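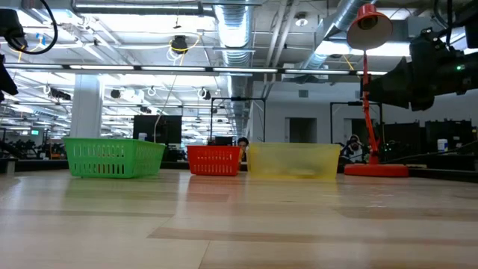
Wie bekomme ich das Essen im Ramadan pünktlich zum Sonnenuntergang auf den Tisch, ohne den ganzen Nachmittag in der Küche zu stehen?

Man kocht die Suppe schon am Abend vorher, schneidet das Gemüse morgens und lässt für die letzten 40 Minuten vor dem Fastenbrechen nur noch Aufwärmen, Ofen und Tischdecken übrig.

So mache ich das inzwischen seit ein paar Jahren, und ich schreibe es mal auf, weil ich nach meinem letzten Beitrag so viele Nachrichten dazu bekommen habe (danke dafür, ich komme mit dem Antworten kaum hinterher!). Früher stand ich nämlich um fünf in der Küche, mit leerem Magen und schlechter Laune, und wenn es dann so weit war, köchelten die Linsen immer noch vor sich hin. Meine Familie saß mit ihren Datteln da und guckte mich an.

Fangen wir mit der Suppe an. Rote Linsen, Zwiebel, Möhre, Kreuzkümmel, ein Löffel Tomatenmark. Ich kaufe die Linsen im großen Beutel mit 907 Gramm, den gibt es bei uns in Paditz im Laden neben der Apotheke, und daraus werden bei uns 4 Töpfe Suppe. Gekocht wird nach dem Essen am Vorabend, wenn ich sowieso satt bin und abschmecken darf! Das ist für mich der größte Vorteil an der ganzen Sache. Wer tagsüber fastet und kocht, muss ja nach Gefühl salzen, und mein Gefühl ist nachmittags sehr, sehr großzügig mit dem Salz. Die Suppe dickt über Nacht stark ein, also beim Aufwärmen einen guten Schuss heißes Wasser dazu und öfter umrühren. Zitrone erst auf dem Teller.

Ich nehme dafür meinen schweren Topf von Urus. Der ist nicht schön und der Deckel klappert, aber es brennt nichts an, auch wenn ich zwischendurch ans Telefon gehe. In einem dünnen Topf lieber kleine Flamme und dabeibleiben, Linsen setzen sich blitzschnell am Boden fest. Falls es doch passiert ist: Suppe sofort umfüllen, nicht kratzen, und den Topf mit Wasser und einem Löffel Natron kurz aufkochen und stehen lassen.

Gemüse schneide ich morgens, wenn ich noch Energie habe. Gurken, Paprika und Radieschen kommen in eine Dose mit einem feuchten Küchentuch obendrauf und halten sich so bis zum Abend knackig. Tomaten nicht! Die schneide ich wirklich erst kurz vorher, sonst schwimmt der ganze Salat. Kräuter wasche ich und schleudere sie trocken, gehackt wird später. Petersilie, die den ganzen Tag gehackt herumsteht, schmeckt nach Wiese.

Teigtaschen sind bei uns Pflicht. Ich fülle an einem freien Tag einen ganzen Schwung und friere sie roh ein, zuerst nebeneinander auf einem Blech und dann erst im Beutel, sonst hat man einen einzigen Klumpen. Sie kommen gefroren in den Ofen, 165 Grad Umluft, mit etwas Öl bepinselt. Bitte nicht auftauen lassen, der Teig wird unten matschig und klebt am Papier. Frittiert sind sie natürlich besser, da brauchen wir gar nicht diskutieren, aber mir liegt das Fett nach einem langen Tag im Magen und die Küche riecht bis zum nächsten Abend danach.

Datteln: zimmerwarm servieren, aus dem Kühlschrank schmecken sie nach wenig. Wenn sie hart geworden sind, lege ich sie ein paar Minuten in warmes Wasser und tupfe sie ab. Ich bestelle gern die weichen von Sarmiento, die sind aber so klebrig, dass man sie am besten mit einer eingeölten Schere aufschneidet, wenn man sie mit Mandeln füllen will. Und die Kerne vorher raus, wenn Kinder mitessen.

Wasser wird bei uns gern vergessen. Ich stelle den Krug schon am Nachmittag hin, mit Minze drin und einem Teller oben drauf, und zwar nicht eiskalt. Eiskaltes Wasser auf leeren Magen vertrage ich gar nicht, meine Schwester dagegen kippt es herunter wie nichts.

Noch etwas zum Brett, danach wurde ich auch gefragt: Meins ist von Surwood und riecht nach drei Wochen Ramadan natürlich nach Zwiebel. Grobes Salz drauf, mit einer halben Zitrone einreiben, kurz warten, abspülen und hochkant trocknen lassen. Für die Datteln und das Obst habe ich trotzdem ein eigenes, kleines.

Der Ablauf am Abend sieht dann so aus: Suppe auf den Herd und Ofen an, Tisch decken, Teigtaschen rein, Tomaten schneiden, Salat anmachen, Brot ganz zum Schluss zu den Taschen in den Ofen. Den Wecker stelle ich mir auf den Beginn, nicht auf den Sonnenuntergang selbst (den hört man bei uns sowieso über die App von mindestens zwei Handys gleichzeitig).

Und für die Mahlzeit vor der Morgendämmerung räume ich abends gleich alles in ein Kühlschrankfach: Joghurt, gekochte Eier, Käse, eingeweichte Haferflocken. Um halb vier will ich nichts suchen müssen. Wenn ihr noch Ideen habt, die ohne Kochen auskommen und trotzdem lange satt machen, schreibt sie mir gern, Haferflocken kann ich ab der zweiten Woche nicht mehr sehen!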